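Home Features Body & Mind Travel Subscribe

My Shoulder, the Swimming Pool and Me

7 min read

So I was reaching for a colander when my shoulder quit. It wasn't a marathon or a fall off a ladder (I'd at least have a story then), just a colander on the second shelf, and a hot, mean pinch that ran from the top of my arm down to the elbow. I put the pasta back on the stove and ate it an hour later, very soft.

I did what I always do, and ignored it. I slept on the other side, I learned to put my coat on bad arm first, and I got my seat belt across with my left hand like somebody wrestling a snake. By the end of the second week my sister-in-law had watched me try to fasten a necklace and gave me the number of the hydrotherapy pool in Cumulmont.

I had pictured old ladies in flowered caps. There were two of them, and they were both much better at it than me! The water is as warm as a bath and comes up to your collarbones, and the first thing the therapist has you do is nothing. You stand there and let your arm float. Mine came up on its own, higher than I'd been able to lift it in days, and I got a bit teary, which in a pool you can get away with.

After that came the work. Slow circles under the surface, palm flat, then palm turned so it drags. Pushing a foam board down and letting it rise without letting it win. Walking backward with my shoulder blades pulled together, bumping into one of the flowered caps, apologizing, walking backward again. I had 20 minutes in the water each time and slept like a dog afterward.

The homework was the hard part. I'm good when somebody is watching me, and I'm hopeless in my own hallway. I had a wall exercise, where you walk your fingers up the paint like a spider and stop when it grumbles, and another one lying flat on the bed with a broom handle held in both hands. I did them before coffee, or I didn't do them at all.

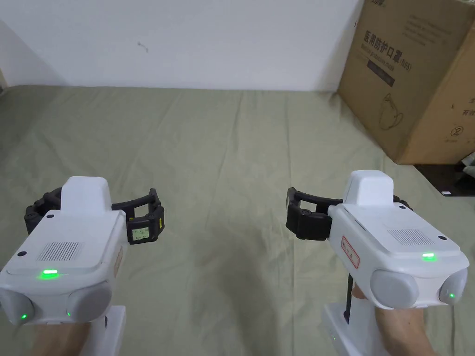
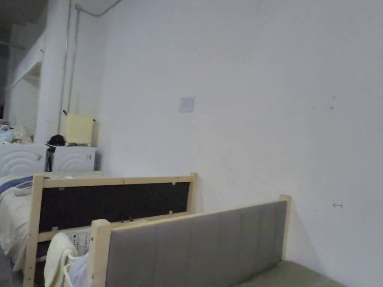
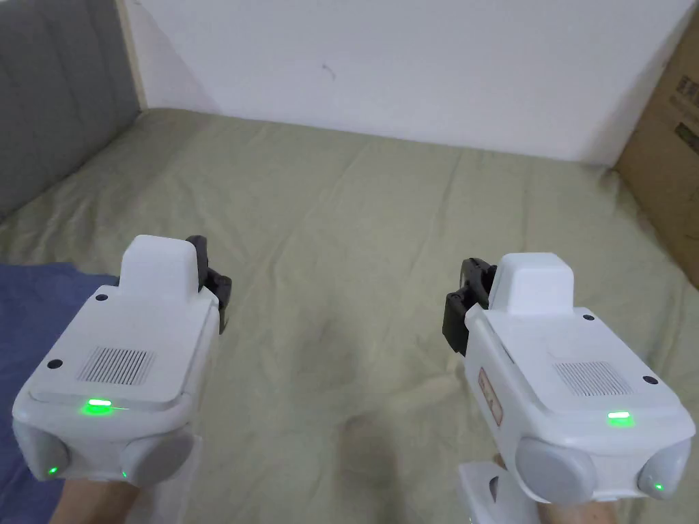
The broom handle one is the one I grew fond of, mostly for the lying down. You let the good arm push the sore arm back over your head, a little farther each day, and you breathe out while it goes. My therapist kept telling me that an ache was fine and a stab was a stop sign. I wrote that on the back of an envelope and stuck it to the fridge, where it's still hanging next to the Van Wyk bakery calendar.

I'd love to say it was a straight line up. It was more like the road to Purnutden, all bends, and one week I overdid it raking leaves and went right back to the snake-and-seat-belt routine. My therapist wasn't even cross. She shortened the circles, took away my foam board and had me float for most of the session, and the caps told me all about their hips.

I still go on Friday mornings. I can get the colander down now, slowly, and the necklace too if it has a decent clasp. Sleeping on that side is hit or miss. I'm booked in through December, and I've bought a cap of my own, with daisies.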